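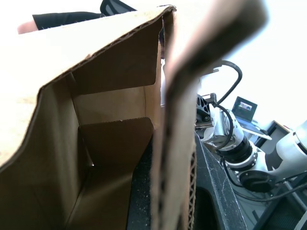
The inside of a corrugated cardboard box.

Touring musical brings shipwreck story to school gyms

A new musical based on the loss of a cargo ship will tour middle schools this spring, with students asked to take over part of the final act.

"The Nygård" opens March 21, 2025, in the gym at Tulitz Middle School. Stakden Theater Company plans to take the show to other schools in the district through the end of the term, then stage it for the general public in July.

The show runs 55 minutes, short enough to fit into two class periods with time left for questions. It has a cast of six and a band of two, a keyboard player and a drummer, who stay on stage the whole time and play small parts as dock workers.

Yakubu Uzor wrote the script and lyrics. He came across the story in a bound volume of letters kept by the county library, most of them written by the ship's cook to a sister on shore.

"The letters are mostly about food and money," Uzor said. "He complains about the price of boots for a page and a half. I wanted the songs to sound like that. There is one big sad number, and the rest of the time people are arguing over flour."

The Nygård was carrying lumber and dry goods when it went down in a storm. The crew got off in a single boat and was taken in by families in the village of Puta. The first half of the show covers the voyage. The second half is set in the village over the winter that followed, when the sailors had to decide whether to go home or stay.

Crisanto Barredo, who composed the music, said he stayed away from sea shanties after trying a few in early drafts. The score uses pop and some hip-hop, along with one hymn that appears in the letters by title. Barredo wrote a new tune for it after failing to find the old one.

Each school gets a teaching packet ahead of its performance. It includes copies of 12 of the letters, a map of the route and sheet music for the closing song. Music classes will learn the chorus and sing it from the bleachers -- no rehearsal with the cast is required. Social studies classes are asked to read the letters and mark the places where the script departs from them.

There are several. Uzor combined two officers into one character and invented a village schoolteacher, played by the same actor as the captain. The packet lists every change on its last page.

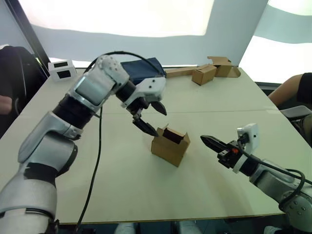 Stakden tried out the material last fall with 273 students at two schools, and made cuts based on what they wrote on comment cards. A song about insurance was dropped. A scene in which the crew divides up the last of its supplies was moved earlier and made longer after students named it as their favorite. The set is plain. The storm is done with drums and the gym lights.

The tour is paid for in part by a $1,263 gift from the Tulitz Parents Association and by ticket sales from the company's winter show. Schools pay a flat fee of $200 per performance, and Stakden covers travel. Schools that cannot pay may ask to have the fee waived.

Barredo said the company had also been asked for a recording that teachers could use after the visit. Piano and vocal tracks for four of the songs are finished, and the rest should be ready before the public run.

The July performances will be held outdoors at the Puta Street bandstand if weather allows. The script will be the same, but the band will grow to five players and the closing chorus will be sung by students who sign up through their schools. Sign-up forms are in the back of the teaching packet and are also available from school music departments.

Tickets for the public performances have not gone on sale. Schools that would like to book a spring date can contact the Stakden office by phone or email. Morning slots are nearly full, and most of the dates still open are in the afternoon.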